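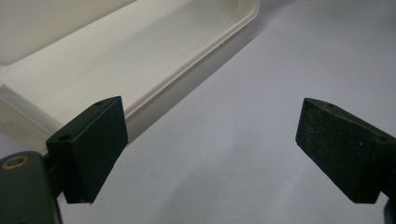

White plastic tray, matte, no markings.

December 2, 2024

Third evening on the water numbers. Bromlow read the meter again this morning and the bill came out at 2,740 gallons for the period, which matches my own log to within the rounding they apply. I had expected a larger gap. The old meter ran low at small flows and I was half hoping the replacement would too.

The humidity in the basement is down to 52 percent with the dehumidifier on its middle setting. On the high setting it goes lower but cycles every few minutes, and I don't like what that does to the compressor. Middle setting stays. The drain hose has a slight uphill stretch near the floor drain that I need to fix with a strap. Two straps would be better. I have one.

Seed work. I went through the Cuadros list and crossed out everything that wants bottom heat before March. The heat mat covers half the shelf and the thermostat probe reads high when it touches the mat directly, so the real soil temperature last winter was lower than I wrote down. That probably explains the peppers. I will tape the probe inside a pot of damp mix this time and leave it there overnight before trusting any reading.

Leeks and onions go first, then nothing for several weeks. Onion seed does not keep, so the packet from last year is out. I did a germination test on it anyway, on a damp paper towel inside a bag, and got 16 percent. Leek seed of the same age did much better, but I forgot to write down the figure before throwing out the towel.

Solid trays versus trays with holes: still undecided. Solid ones let me water from below, and the mix wicks evenly if it was wetted properly to begin with. The drawback is that standing water sits in the corners and the fungus gnats find it. Plasitell sells a heavier one with ridges in the floor. The price is hard to defend for a thing that holds water.

Lights. The meter showed 800 foot-candles at the center of the shelf and a good deal less at the ends. I will rotate the pots every other day and raise the end ones on scrap board. Timer stays at the same hours as in June, when I last used it for the basil.

Called Brorkia about the replacement ballast. Out of stock, no date given. The old one hums but starts every time.

To do tomorrow: strap for the hose, new batteries for the hygrometer, order onion seed. Copy the meter log into the new notebook before the old one loses any more pages.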